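Project report, 2021-01-31
Hamidreza Akbari and Kumiko Ueda
Supervisor: Hideaki Ogura

# Where does a small clinic keep its supplies?

When we started this project in September, we thought we would be writing about shortages, as everyone else in our year seemed to be. Then we spent a morning at the Sekiguchi clinic and ended up fascinated by the cupboards instead – the clinic had plenty of gloves and wipes, but the staff kept walking up and down the hall to find them. We are very grateful to everyone there for putting up with us and our notebooks (and for the tea!).

## What we did

We followed the nurses on five shifts and wrote down every trip to a cupboard or shelf, 244 trips in all. Mr. Tsutomu Ichikawa, who orders the stock, also let us read his order book, where each line has a date, an amount and quite often a little complaint in pencil. The largest single order was for 3,000 masks, and it had been split between two rooms because neither had space for it.

We also read up on open bins, which many storerooms use for small items that get picked up all day long.

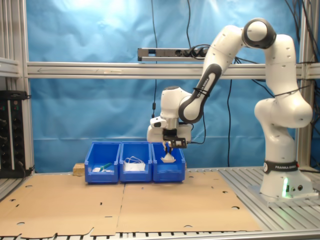
## What we found

Most of the trips were for the same few things, and those things were often on the highest shelf. It seems they had been put there years ago, when they were hardly needed, and the habit simply stayed. Labels were another trouble. Some named the maker, some named the item, and one cupboard still said "Onano forms" although it held bandages.

The nurses had lots of ideas of their own, and we wish we had asked for them sooner. The one we liked best was to unpack deliveries straight into bins at waist height and flatten the cartons right away, so that half-empty boxes don't pile up by the door. 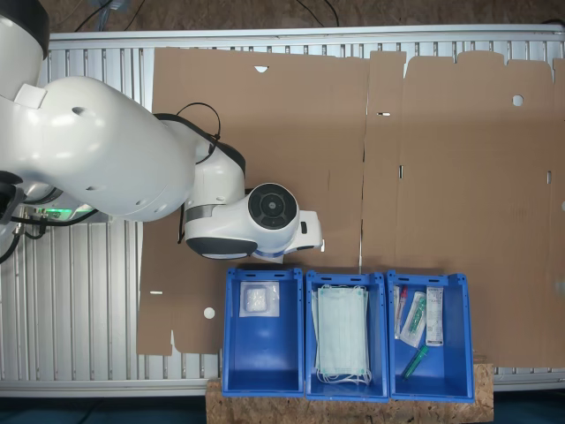 *Fig. 2. Supplies sorted into three blue bins, with a flattened cardboard box.*

## What we would do next

We would love to go back once the shelves have been moved and count the trips again. Five shifts is a small sample, and all of them were in the daytime, so we can't say much about how things go at night.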